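Manipulation Forum > Deformables > Garment pickup from a wrist view: grasp point selection on crumpled cloth

quillback_7
We've been comparing two ways of picking a first grasp point on dark clothing dropped on a bed. The first is the usual one: segment the garment, find the highest point in the depth map, go there. The second is what we call fold-first in the Skarnau write-up. It looks for a place where the cloth is already gathered, scores the gather by how narrow it is across the finger closing direction, and takes the best one even if it's lower than the peak.

The full set is 2237 trials, all wrist camera, no overhead view. Fold-first beat highest-point by 11 percentage points on getting the garment clear of the bed on the first try. On the second grasp, the one where you go for a corner, there was no real difference between the two.

Happy to answer questions. I'm mostly looking for reasons the 11 might be wrong.

tern_and_gull
Were the drops the same for both methods? If a person is throwing the shirt on the bed and knows which method is up next, that could be your 11 right there.

quillback_7
The method was picked after the drop, by script. The person dropping didn't know. Starting arm pose was the same for both.

lowpass
How are you getting usable depth on black cloth at that range? Ours drops out in patches, and the holes are always in the folds, the exact spot where you'd want data.

quillback_7
Same problem for us. Fold-first doesn't use depth for scoring. It uses the outline of the mask plus shading inside it, after we stretch the low end of the exposure. Depth only comes in for the final approach height, and we take that from the sheet near the garment and add an offset. White sheet under dark cloth makes the mask easy, I'll admit that up front.

A typical approach view is below. The candidate is the twisted part in the middle of the garment, just past where the inner ends of the links come together. Highest-point often goes for the broad flat parts in layouts like this, and the fingers slide over them.

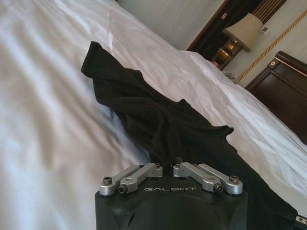 Wrist view on approach, black garment on a white sheet, gripper links just below the gathered section.

The flap on the right side is the other thing the scorer looks at. A flap can score well on width, but a loose one often gives you one layer and a bad hang. We added a penalty for candidates near the mask boundary and that took care of most of those.

tern_and_gull
OK, but look at what else is in that view. The garment runs out of the bottom right corner. You're scoring a partial mask. Does your boundary penalty treat the image border as a garment edge?

quillback_7
It did in the first version, and it was a bug. Now the penalty ignores any part of the mask outline that touches the image border. The runs from before the fix are not in the 2237.

bracket_creep
I don't buy the headline number. We ran something close to this at Dokden in June and saw 5 points, and that went away when we let highest-point retry with the wrist rotated. I think your baseline is losing on finger orientation. Fold-first gets an orientation for free from the fold. Highest-point has none, so what angle do you close at?

quillback_7
Fixed angle, across the long axis of the mask.

bracket_creep
Then you're comparing point plus angle against point plus a guess. That's a fair thing to report as long as the title doesn't say "grasp point selection."

lowpass
Kind of agree with bracket_creep here, though I'd say the angle is part of the method. If the fold tells you how to close, that counts for something. The fix is a third arm: highest point, with local orientation taken from the nearest crease.

quillback_7
That's reasonable. We have the logged images, so I can at least compute the angle it would have chosen and see how often it differs from what we ran. It won't give a success rate, but it will show how big the problem could be. Real trials for the third arm would need the bed setup again, and that's booked through the end of the month.

mossgate
Different question. The sheet has big wrinkles of its own. How often do you pick up sheet along with the garment? On the Clandberg bench we use a stretched cover, and we still pinch it now and then.

quillback_7
More than I'd like. 17 percent of the fold-first failures were sheet pinches — the fingers went low enough to take the sheet along with the cloth. For highest-point the share was smaller, and it makes sense that a higher target keeps you away from the bed. So there's a cost to going for the lower gather.

mossgate
Is the offset fixed? On rumpled bedding the sheet height next to the garment can be quite different from the height under it.

quillback_7
Fixed, yes. We tried fitting a plane to the sheet around the mask and it got worse near the raised ridges.

bracket_creep
Try the Ghaffari trick: close partway above the cloth, go down until the wrist force changes, then finish closing. It's slow but it cut our pinches.

quillback_7
We can do that without changing the scorer. I'll run it with the third arm and post both tables in this thread.

tern_and_gull
Please split the tables by whether the garment was fully in view. I still think that matters more than the angle.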